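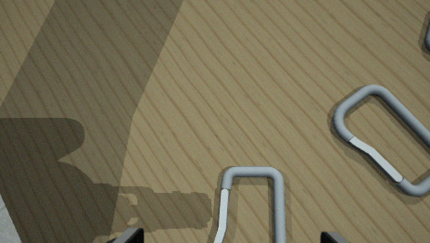

Gripper Fingertips and Wrist Camera: Bench Care Tips

Lindville workshop pages, tool care section. Compiled by Dinesh Poduval, with corrections from Rodel Dumlao. Last revised 2022-10-01.

These tips cover the two-finger arm on the small-parts bench, which picks carabiners, shackles and other loose hardware. They assume the arm is powered down and the air or motor brake is set before a hand goes between the fingertips.

Cleaning the tips
Wipe both fingertips with a lint-free cloth and a little Plovamix, diluted 1 to 14. Do the gripping faces first, then the sides. Let them dry before closing. Do not soak the tips – cleaner gets under the seat and loosens the screws.

Checking for play
Open the gripper fully and push each tip sideways with a thumb. Any click means the mounting screws need attention. Take them out one at a time, clean the threads and refit to the torque on the card inside the cabinet door. Replace tips in pairs, part 2229 from Lagman.

Round stock
Smooth rod rolls in worn tips. If a carabiner turns as the gripper closes, inspect the faces for a polished stripe. Grip on the solid side of the loop, away from the gate. A gate flexes under load and the part will sit crooked in the tray.

Spacing the parts
Lay parts out so that none touch, with at least a finger's width all round. Angle does not matter much. Overlapped loops hook together and come up as a chain.

Light and shadow
A single strong lamp throws the shadow of the arm across the work, and the vision program may read the edge of it as a part. Move the lamp or add a second one opposite. Recheck at the lowest working height, where the gripper shadow falls closest to the parts.

After any change
Run more than 100 picks at half speed before going back to full. Log drops by part type. Genalyn Talavera keeps the log sheets and the spare Lultden cable ties for the wrist harness.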